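Visits > Robotics > Open afternoon at Bullach

I went to the Bullach open afternoon in October expecting a sales pitch, and for the first 24 minutes I got one. Asidmont, who run the place, teach their arms by remote control: a person drives the arm through a job, the run is recorded, and a model is trained on the recordings. Naima Soliman gave the talk. She said 1,000 recordings would cover a job like theirs. I asked what happened at 1,001 and got a polite smile.

The job is sorting old computer power supplies, tangled leads and all.
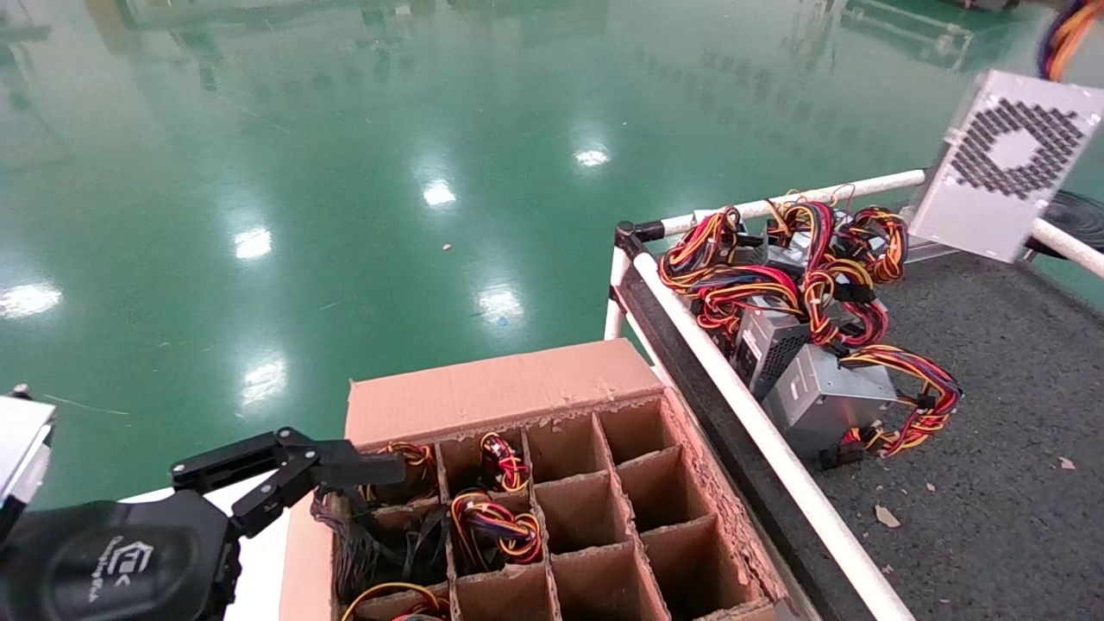

The divided box and the cart of power supplies at Bullach.

I will give them this -- the material is properly awkward. Wires spring about and snag on each other, and the cardboard had clearly had a hard life. My complaint is with the word "autonomous", which was on the handout twice. What we were shown was teaching.
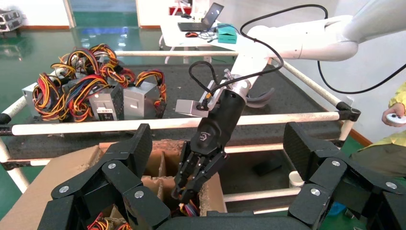

Hazem Berrada, who looks after the operators, was more candid than the handout. A new driver needs 33 hours before their runs are worth keeping, he told me, and he throws out plenty after that. Who decides which runs are bad? He does, by eye. I would have liked to see that written down somewhere.

Shawky, the trained version, was not running on the day. We were offered a video from the Dornska site instead, 48 seconds long and with no failures in it. I'd go back for a live run, unedited.

Last updated: October

Contact the visits desk | Copyright, all rights reserved | Back to top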